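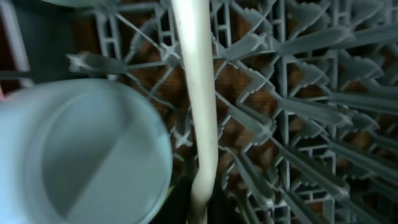 Dish racks back on the counter at Skonine as shared kitchen reopens

The shared kitchen at the Skonine building is open again. Doors unlocked at 7 a.m., kettle on by ten past, first complaint about the sink by half past. So, normal service.

It had been shut since the pipe under the double sink let go in the wall behind the cabinets. Cabinets out, wall opened, wall closed, cabinets back in. Longer than anyone wanted. The building has 362 people on its kitchen list, between the studios upstairs, the language classes and the lunch club, and for most of the fall they'd been rinsing cups in the second floor restroom. Not popular.

What's new: the plumbing, obviously. A strip of tile. Two new drain boards. And the dishes are being done by hand for now, as the old dishwasher did not survive being moved and a new one hasn't been ordered.

Which is why people were talking about dish racks this morning, more than you would expect.

"I've had more messages about the racks than about the pipe," said Rocío Xolalpa, who runs the kitchen schedule. "People want to know where the plates go. Plates go in the rack. Then they go in the cupboard. That's the system."

The racks are gray plastic, the kind with a grid base and rows of flat upright prongs to lean the plates on. They were picked over the wire ones the kitchen used to have. Wire ones rusted at the feet and left orange marks on the counter, and two of them had lost so many of their coated tips that plates got scratched. Xolalpa said she threw the last one out herself and did not feel bad.

Plastic has its own troubles. Crumbs and tea leaves get down in the lattice and stay there. The new rule, taped over the sink, is that whoever has the late shift lifts the rack, tips it and runs hot water through from underneath. A brush is on the hook. Please put the brush back on the hook.

Big bowls are the other sore point. The lunch club cooks in quantity and its mixing bowls and round tubs don't fit between the prongs, so they end up parked next to the rack or balanced over the top of it, and then the whole lot slides when someone adds a mug. Costel Jurić, who cooks for the club twice a week, says he knows.

"Yes, the bowls, I have heard about the bowls," he said. "You wash it, you dry it with a towel, you put it away. Two minutes. I've told my people." He was drying a colander while he said it, to be fair to him.

Jurić said the club fed people out of the studio hallway during the closure, mostly soup and rice carried in from a church kitchen across the road, and lost a few regulars who didn't like eating standing up. He hopes they will come back now there are tables. Lunch is at 12:30 as before. Price hasn't changed. Bring your own container if you want to take leftovers, they are out of the lidded ones.

Work on the wall was done by Godoletti, the same firm that did the stairwell. Their foreman was on site early to look at the seal around the taps and left without speaking to us, but Xolalpa said he seemed happy. The tile was left over from another job and is not quite the same white as the old tile. You notice it if you stand at the left-hand sink. Several people noticed it.

Cost of the repair hasn't been given out. Vangelis Tsolakis, who manages the building for the owners, Karamanlidis, would say only that insurance is paying for the pipe and the wall, and that the tenants' fund paid for the small stuff, meaning racks, tubs, brushes, towels and a new bin.

Asked about the dishwasher, Tsolakis said he is waiting on two quotes. One is for a like-for-like replacement, the other is for a faster commercial machine that would need its own power line. He'd like to have an answer by December. He didn't promise it.

Not everyone is in a rush. Sachiko Hamada, who teaches the evening ceramics class upstairs, said she'd be fine if the machine never came back.

"It was loud and it chipped things," she said. "My students make these cups, they spend weeks on a cup, and then it goes in that machine with the frying pans. By hand is better. I would say that even if I had to wash all of them, and I did wash all of them, last term."

Hamada has asked for a shelf to be kept free for handmade pieces so they dont get stacked under dinner plates. That has been agreed. It's the shelf above the toaster, right side, and there will be a label on it once somebody finds the label maker.

Others feel differently. A tenant from the second floor, who asked not to be named in a story about washing up, said the hand washing would last a week before people started leaving things "to soak." There was a pot soaking at the time of our visit. It was gone when we went back in for our coat, so somebody had dealt with it.

Some other changes to know about. The fridge nearest the door is now for the lunch club only, on cooking days. All other days it's shared like before. Anything without a name on it gets cleared out at closing on the last day of the month. The cutlery has moved, it's in the top drawer to the right of the stove and the old cutlery drawer is now foil, bags and clips. The towels are washed by rota and the rota is on the back of the pantry door. If you take a towel home to wash, bring it back. Fourteen went missing last year, according to the rota sheet, though Xolalpa thinks some of those are in the ceramics room.

Hamada says they are not in the ceramics room.

The food waste bin is where the recycling used to be and the recyling is under the window. There were teabags in the paper bin by 9 a.m.

A small cleanup crew came in the night before opening to bring everything down from storage. The dishes had been boxed up in the basement under sheets and still had plaster dust on them, so each one had to be washed before it went back on a shelf. Ifigeneia Tsakiris, a student in one of the language classes, was there until almost 11 p.m.

"You'd fill the rack, dry it, empty it, fill it again," she said. "I don't want to see a saucer for a while. We don't even use saucers. Why do we have so many saucers?"

She said the group had settled on plates first, then bowls, then glasses, changing the water between each, and that the dust was worst on anything that had been stored face up. A box of glass jars turned up that no one could claim. They're on the windowsill with a note. If they are yours, come get them, otherwise the lunch club will use them for pickles.

Also unclaimed: a cake stand, a garlic press, one oven mitt.

Urinus, the cafe on the corner, let kitchen users fill flasks for free while the water was off, and has been invited to the first proper lunch as a thank you. The owner said staff would come over in turns as they can't close at midday.

The kitchen is open 7 a.m. to 10 p.m. The code for the door is the same as it was. New tenants who don't have it should ask Xolalpa, not the front desk, the front desk doesn't know it. Anyone wanting a regular slot for a class or a group meal needs to get their name on the schedule again, even if they had a slot before the closure, as the old sheet was on the wall that came down. Evening slots are going quickest.

Hot water was a bit slow to reach the right-hand tap this morning. Tsolakis has been told. Use the left one for now.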